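Okay friends, a few of you asked how the three-day ride to Arnska went, and I've been putting it off because I knew I'd go on and on. So it's a thread. Get a coffee, it's a long one!

For anyone new here, I'm a once-a-week rider who likes a flat road and a bakery. I had never carried my own bags on a bike before this. Yee-man Yuen talked me into it over soup in December, and by the time the bowls were empty I'd apparently agreed to a tent.

The bike is Pollo, whom most of you have met. Yellow, steel, older than my marriage, rack bolted on crooked by yours truly. Hashmi's shop straightened the rack and put on a bigger cassette, and I would like to kiss whoever came up with that cassette. On the second day I lived in the biggest cog.

Let me start with packing, since that's where most of the questions were. My first try weighed some 27 pounds without water. I laid it all out on the bedroom floor, felt very proud, then tried to lift the bike up the two steps by our back door and had to sit down for a minute.
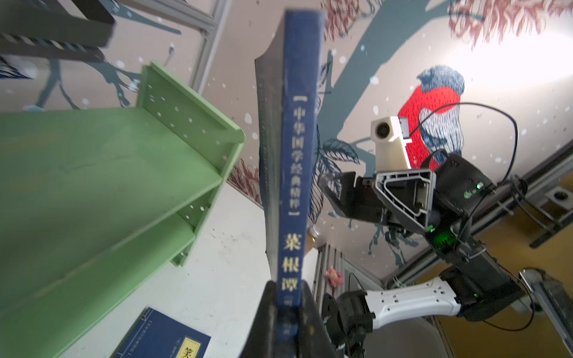 Packing for a bike is mostly an argument with yourself, and I lost a lot of rounds before I won any. Second pair of jeans, gone. Big towel, gone (I cried a little). The book was the hardest. I'm a hardcover person, I love a good solid spine, and something like that dark blue one with 菜根谭 running down it in yellow is just the sort of thing I'd want next to me in a tent. But a board cover in a pannier gets its corners chewed up by the end of the first afternoon, and you feel the weight on every hill. I took a thin paperback and read eleven pages of it in three nights.

What I kept and was glad of: wool socks, one pair just for sleeping. A headlamp. The cheap rain pants. A small bag of salted almonds on the handlebars where I could get at them without stopping. A clothesline made of an old inner tube cut lengthwise, which was Yee-man's idea and which held up beautifully.

What I kept and shouldn't have: the second stove. Don't ask. I thought Yee-man wasn't bringing hers and she thought I wasn't bringing mine, and we each hauled a stove and a pot over the same hill.

Day one was 43 miles, nearly all of it along the river, and it was lovely. Tailwind the whole morning. We rolled into the campground at 3:30 with so much energy that we walked into town for pie. I want you to remember how smug I was here, because it matters for the next part.

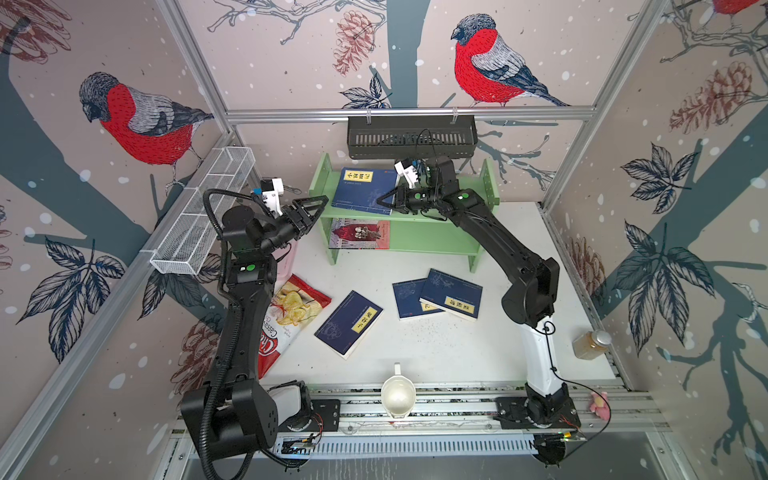

Day two was the Isiven climb. It tops out at 1,997 feet, and I know that's nothing to some of you mountain folks, but we started pretty much at river level and the road doesn't bother with curves. It just goes up the side of the thing like a ladder.

A tip from somebody who learned it the slow way: put the heavier stuff low and toward the front if you have front bags. I had everything on the back, and on the steep part the front wheel got so light that it wandered all over the lane. Yee-man was behind me and said later it looked like I was signing my name.

I walked the last bit. I'm telling you this because when I was reading up before the trip, every report I found had people riding every inch of everything, and I'd convinced myself that getting off would be shameful. It was fine! I pushed for ten minutes, ate some almonds, looked at some cows, got back on. My legs were happier for the rest of the day too.

At the top we met Parveen Yousafzai, coming up the other side on a folding bike with wheels the size of dinner plates. She was going the whole loop by herself, 635 miles of it, and she had less luggage than I bring to the pool. She looked at my bags, very kindly, and asked if I was moving house.

We ended up riding the descent together and sharing a picnic table at camp that night. She cooked lentils on my spare stove, so it did get used after all. Yee-man says that doesn't count.

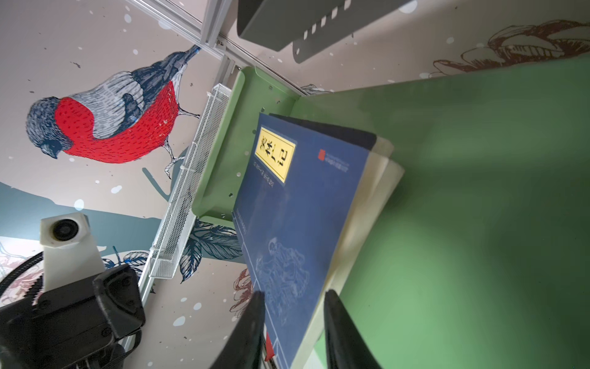
I asked Parveen how she gets it down so small, and she said she makes a list when she gets home of whatever never came out of the bag, and the next time those things stay in the closet. First aid and the repair kit are exempt. I've made my list and it is embarrassing. Two scarves! I don't even know why there were two scarves.

Now, food. You'll need more than you think and earlier than you think. On day one I ate when I felt hungry, and that worked because we had the wind. On day two I tried the same thing and went all wobbly and teary next to a mailbox. After that Yee-man put an alarm on her phone for every forty minutes, and we ate something each time it went off, whether we felt like it or not.

Somebody asked about saddle trouble. Yes. Some. I'd ridden that saddle for years and thought we understood each other, but three days back to back is another animal. Chamois cream in the morning, clean shorts every single day even if it means washing them in a campground sink at night, and stand up on the pedals every now and then before you feel you have to.

Day three, rain. Not hard, just the kind that gets into your cuffs. The last stretch into Arnska is on an old rail path, crushed gravel, very gentle, trees on both sides. We hardly talked for an hour and it was one of my favorite hours of the whole trip. There were small birds hopping in and out of the hedge all the way along, and Yee-man, who knows her birds, kept calling them out over her shoulder while I said "where? where?" and missed every one. 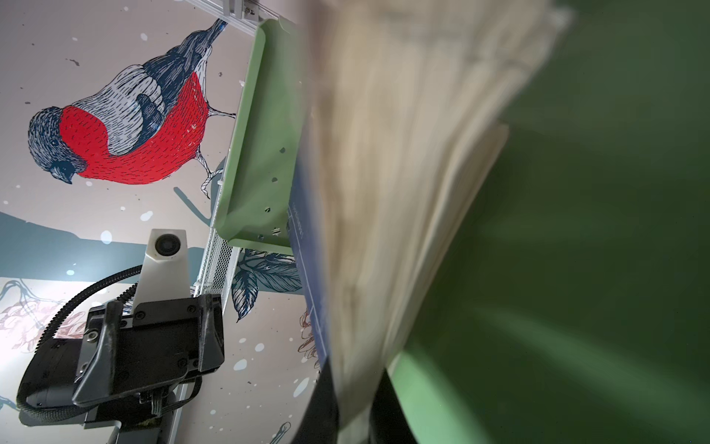 Red breast, dark head: the bullfinch, for those of us who missed them.

Arnska itself: small, wet, very friendly to people dripping on the floor. There's a cafe by the old station that let us hang our jackets over the radiator. I had two bowls of chowder and a cinnamon roll as big as my hand. If you go, the bike racks are around the side, under the roof, and it took us a silly amount of time to find them.

We took the train home. Please check the bike rules before you buy the ticket, since ours had only a few hooks per train, and we had to wait for the later one. They also wanted the bags off the bikes, so have a strap or a big tote ready. I was carrying panniers under both arms with a helmet in my teeth.

Would I do it again? I've already looked at the map. Yee-man wants to try the loop in the other direction so that the steep side of Isiven is the downhill, and I'm all for it as long as Hashmi looks at my brake pads first.

If you're thinking about a first trip of your own and want the packing list (the new, shorter one), leave a comment and I'll send it over. And if anybody wants a camp stove, gently used, mostly for lentils, I've got one looking for a home.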